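Folding on the bed, end of the year

27/12/2013

The dryer finished a little after lunch and I had no more excuses. Everything went onto the bed, same as always, because the table is still covered in wrapping paper. I moved the quilts up out of the way and started with pants.

I have folded khakis badly for most of my life. The pair with elastic cuffs is the worst, since the gathered part never lies flat and the legs end up different lengths. What works for me now is laying them across the bedspread and pulling the cuffs out straight before doing anything else.

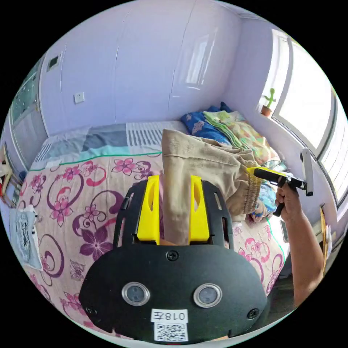

Khakis on the flowered bedspread, cuff end to the right.

After that it's one leg over the other, smooth from the waist down, and fold in thirds. If the crotch seam sticks out, tuck it in first. Denim gets the same treatment but I leave it until last. It goes on the bottom of the drawer and I like having a heavy piece to put the rest on.

The wardrobe is the other half of the job. I cleared 19 hangers out of it in December and things fit better. Pants used to be hung up and now they go in the drawer. 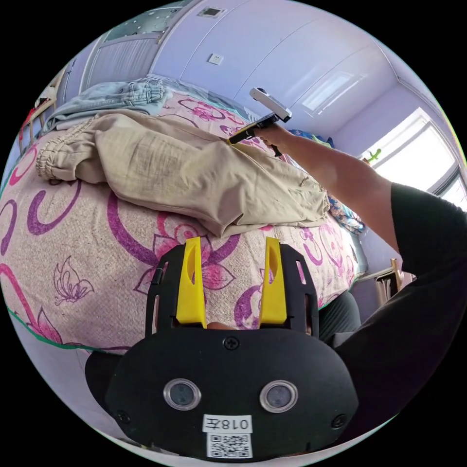

Hallgrímsson commented on my last laundry post that I should roll the elastic ones, starting at the waist and ending at the cuffs, so the cuffs hold the roll shut. I tried it on 2 pairs. It does hold, but the rolls take up more room in my drawer, so I went back to thirds.

Soft beige things are harder. They bunch up as soon as you pick them up in the middle. Find two corners, shake once, lay it down again and work outward with your hands. 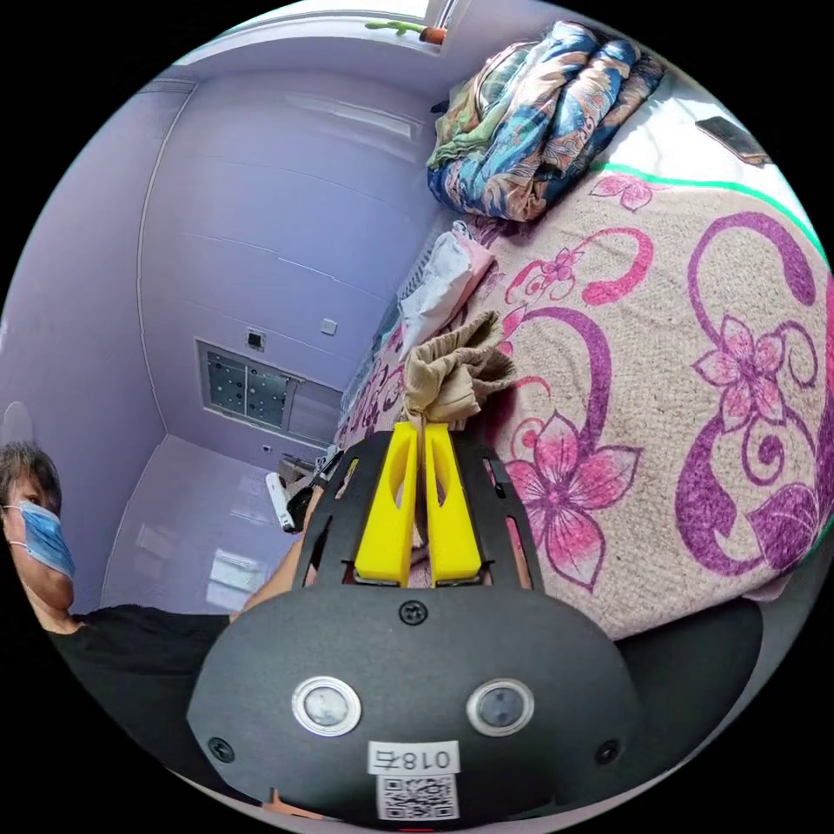

What's left

Socks, and the towels. I also want to wash the quilts before the new year if the weather stays dry enough to air them.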